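Flemex – Berechtigungen und Netzwerkverkehr von Android-Apps

Stand: 6. Juli 2021, Version 2

Flemex ist ein Datensatz zum Verhalten kostenloser Android-Apps nach der Installation. Er verbindet die im Manifest angeforderten Berechtigungen mit den Verbindungen, die eine App auf einem Testgerät aufbaut, und mit den Angaben aus ihrer Datenschutzerklärung. Gedacht ist er für Arbeiten zu Datenschutz auf Mobilgeräten, für Lehrveranstaltungen und für den Test von Werkzeugen, die Tracking-Bibliotheken erkennen.

Die Daten wurden im Labor Cleltmont erhoben. Die Auswertungsskripte liegen im selben Archiv im Ordner skripte.

Inhalt

Der Datensatz umfasst 701 Apps aus neun Kategorien: Wetter, Fitness, Nachrichten, Spiele, Navigation, Finanzen, Gesundheit, Einkaufen und Werkzeuge. Aufgenommen wurden Apps mit deutschsprachiger Oberfläche, die sich ohne Zahlung installieren lassen. Apps, die schon beim Start eine Kundennummer oder einen Vertrag verlangen, fehlen. Das betrifft vor allem die Kategorie Finanzen, die deshalb für Banking-Apps nicht aussagekräftig ist.

Die APK-Dateien selbst sind nicht enthalten. Für jede App sind Paketname, Versionscode und SHA-256-Prüfsumme angegeben, damit sich der untersuchte Stand eindeutig zuordnen lässt. 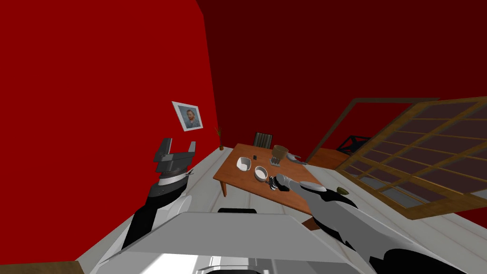
Gerenderter Raum mit Holztisch, Stuhl und Topfpflanze vor roter Wand

Dateien

apps.csv
Eine Zeile je App. Spalten: app_id, paketname, versionscode, kategorie, sha256, ziel_sdk.

berechtigungen.csv
Eine Zeile je App und Berechtigung. Spalten: app_id, berechtigung, schutzstufe, zur_laufzeit_abgefragt, zeitpunkt_abfrage. Die Spalte zeitpunkt_abfrage hat die Werte start, nutzung und nie. Der Wert nie bedeutet, dass die Berechtigung im Manifest steht, im Testlauf aber kein Dialog dazu erschien.

verbindungen.csv
Eine Zeile je Verbindung. Spalten: app_id, lauf, phase, zielhost, port, protokoll, bytes_gesendet, bytes_empfangen, entschluesselt. Zeitstempel sind relativ zum Start der App angegeben, in Millisekunden.

kennungen.csv
Treffer für Geräte- und Werbekennungen in entschlüsselten Anfragen. Die Kennungen selbst sind durch Platzhalter ersetzt. Ob eine Kennung im Klartext oder als Hash übertragen wurde, steht in der Spalte form.

signaturen.json
Die 69 Signaturen, mit denen Tracking-Bibliotheken erkannt werden. Eine Signatur besteht aus einem Namensraum im Code, einem Hostmuster oder beidem.

erklaerungen.csv
Manuell kodierte Angaben aus den Datenschutzerklärungen. Leere Felder heißen, dass die Erklärung sich zu dem Punkt nicht äußert. Der Wert unklar steht für Formulierungen, die sich auf mehrere Arten lesen lassen.

Alle CSV-Dateien sind UTF-8-kodiert, Trennzeichen ist das Semikolon, Dezimalzeichen der Punkt. Die Spalte app_id ist über alle Dateien hinweg derselbe Schlüssel und bleibt auch in künftigen Versionen stabil.

Erhebung

Jede App wurde auf einem zurückgesetzten Testgerät installiert und in zwei Läufen ausgeführt. Im ersten Lauf wurden alle Berechtigungen und Einwilligungen erteilt, im zweiten alle abgelehnt, soweit die App das zuließ. Beide Läufe haben dieselben Phasen:

ruhe: App installiert, nicht geöffnet
start: erster Start bis zum ersten Dialog
dialog: Einwilligungs- und Berechtigungsdialoge
nutzung: automatisierte Bedienung nach festem Skript
hintergrund: App im Hintergrund, Bildschirm aus

Für die Frage, ob Daten schon vor einer Einwilligung abfließen, ist die Phase start entscheidend. Zeigt eine App gar keinen Dialog, endet die Phase mit der ersten Eingabe des Bedienskripts.

Der Verkehr lief über das Testnetz Banddale, ein abgetrenntes WLAN ohne weitere Teilnehmer. Mitgeschnitten wurde mit Yakubu, einem eigenen Proxy, der TLS-Verbindungen aufbricht, sofern die App das installierte Zertifikat akzeptiert. Bei Apps mit Certificate Pinning bleiben nur Zielhost, Port und Datenmenge. Solche Verbindungen haben in der Spalte entschluesselt den Wert nein und dürfen nicht als Verbindungen ohne Kennung gezählt werden.

Hintergrundverkehr des Betriebssystems wurde anhand der Prozess-ID herausgefiltert. Verbindungen, die ein Systemdienst im Auftrag einer App aufbaut, etwa für Push-Nachrichten, sind dadurch ebenfalls nicht enthalten.

Kodierung der Datenschutzerklärungen

Grundlage war die Fassung, die zum Zeitpunkt des Testlaufs aus der App heraus verlinkt war. Gab es eine deutsche und eine englische Fassung, wurde die deutsche verwendet. Kodiert wurde nach einem Leitfaden, der als leitfaden.txt beiliegt. Abweichungen zwischen den Kodierungen wurden besprochen und auf einen gemeinsamen Wert gebracht. Die ursprünglichen Einzelwerte sind nicht Teil der Veröffentlichung.
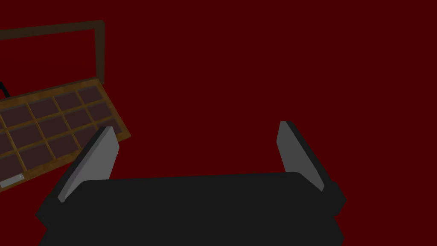

Einige Erklärungen beschreiben nur die Website des Anbieters und erwähnen die App nicht. Diese Fälle sind in erklaerungen.csv mit bezug = website gekennzeichnet. Wir haben sie nicht entfernt, weil auch das eine Information ist, raten aber davon ab, sie mit den übrigen Erklärungen zusammen auszuwerten. Führte der Link auf eine Fehlerseite, steht in der Spalte der Wert tot.

Bekannte Einschränkungen

Das Bedienskript tippt sichtbare Schaltflächen in einer festen Reihenfolge an und scrollt zwischendurch. Es legt keine Konten an. Funktionen hinter einer Anmeldung wurden also nicht erfasst, und in den Kategorien Einkaufen und Gesundheit ist das ein erheblicher Teil der App.

Eine gefundene Signatur im Code belegt nicht, dass die Bibliothek auch benutzt wird. Umgekehrt können verschleierte Bibliotheken übersehen werden. Wer beides trennen will, sollte nur Treffer verwenden, bei denen Code- und Hostmuster zusammen vorliegen (Feld treffer_art = beide).

Die Standortdaten auf den Testgeräten waren simuliert und blieben während eines Laufs gleich. Apps, die erst bei einer Ortsveränderung senden, fallen daher nicht auf. Bluetooth war eingeschaltet, aber es befanden sich keine gekoppelten Geräte in Reichweite.

Der Datensatz ist keine Zufallsstichprobe. Aussagen der Art »so viele Prozent aller Apps« lassen sich damit nicht begründen. Auch ein Vergleich zwischen den Kategorien ist nur eingeschränkt möglich, weil sie unterschiedlich stark besetzt sind.

Die Daten geben den Stand einzelner App-Versionen wieder. Viele Apps wurden seitdem aktualisiert. Wer eine App namentlich nennen möchte, sollte vorher die aktuelle Version prüfen und den Versionscode aus apps.csv mit angeben.

Personenbezug

Auf den Testgeräten befanden sich keine Daten echter Personen. Kontakte, Kalendereinträge und Fotos wurden für den Test erzeugt. IP-Adressen des Testnetzes sind durchgehend ersetzt. In den Antworten der Server fanden sich vereinzelt Inhalte anderer Nutzer, zum Beispiel Kommentare und Profilnamen. Antwortinhalte werden deshalb generell nicht veröffentlicht, nur ihre Größe.

Benutzung

Benötigt werden Python 3 und die Pakete aus anforderungen.txt. Danach:

python skripte/laden.py --ziel flemex.sqlite
python skripte/bericht.py --kategorie wetter --phase start

Der erste Befehl schreibt alle Tabellen in eine SQLite-Datei, der zweite gibt die Verbindungen vor der ersten Dialoganzeige aus, gruppiert nach Zielhost. Ohne die Option kategorie werden alle Apps ausgewertet. Unter Windows muss der Zielpfad ohne Umlaute sein, sonst bricht laden.py mit einer Fehlermeldung ab.

Änderungen gegenüber der vorigen Version

Die Phase dialog wird jetzt getrennt von start geführt. Vorher waren beide zusammengefasst, und Anfragen direkt nach der Zustimmung erschienen als Anfragen davor. Ergebnisse aus der alten Fassung, die sich auf diese Phase stützen, sollten neu berechnet werden.

Fast 9 Prozent der Einträge in verbindungen.csv waren doppelt und wurden entfernt – Ursache war ein Fehler in Yakubu bei wiederaufgenommenen TLS-Sitzungen.

Die Spalte schutzstufe ist neu. Die Spalte risiko wurde gestrichen, ihre Werte ließen sich nicht nachvollziehbar herleiten.

Geplant

Für November ist eine Ergänzung um Hintergrundverkehr über längere Zeiträume vorgesehen. Die bestehenden Dateien bleiben dabei unverändert, die neuen Messungen kommen in eine eigene Tabelle.

Lizenz und Fehlermeldungen

Die Daten stehen unter CC BY 4.0, die Skripte unter der MIT-Lizenz. Als Quelle bitte »Flemex, Version 2, Labor Cleltmont« angeben. Fehler in einzelnen Zeilen bitte mit app_id, Dateiname und, falls vorhanden, der Nummer des Laufs melden. Anbieter, die eine Angabe zu ihrer App für falsch halten, können denselben Weg nutzen. Bestätigte Korrekturen werden in korrekturen.txt eingetragen und mit der nächsten Version übernommen.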